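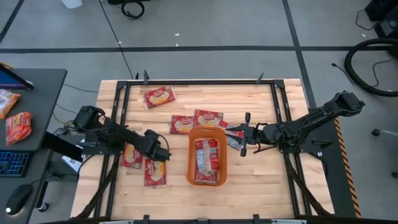 3 min read

I'd been meaning to talk to the woman who runs the snack table at the Rustmont swim meets for ages, mostly so I could find out how she feeds that many kids without losing her mind. She met me outside the pool at 2 with a coffee and wet sneakers, already laughing at my list of questions.

"The first year I brought fruit salad," she told me. "In cups, with little forks! I was picking melon out of the bleachers until November."

These days she keeps it plain. Everything is wrapped, everything is small, and the salty stuff goes out before the sweet stuff. She shops at Barrientos, the discount place out past the bridge, and she won't spend more than 40 dollars a meet (I asked twice, I didn't believe her either).

"Kids coming out of cold water want salt," she said. "They'll walk right by a cookie. Give them 20 minutes and a towel, and then they want the cookie."

I wondered about the parents, and she rolled her eyes so hard I had to put my pen down. Parents, apparently, are the ones who clean out the pretzels.

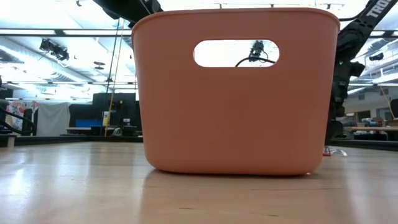 Her sister, who had wandered over by then, said the real trouble was the relay kids, who eat right before they race and then feel awful on the last turn. They tried closing the table during relays at the Vurkow meet, and that went over so badly they were open again before the butterfly.

"We got booed," she said. "By eight-year-olds."

So now there's a rule, sort of. One thing before you swim, anything you like after. She says it mostly works, except with the boys from Rorkesano, who have very deep pockets in their team jackets.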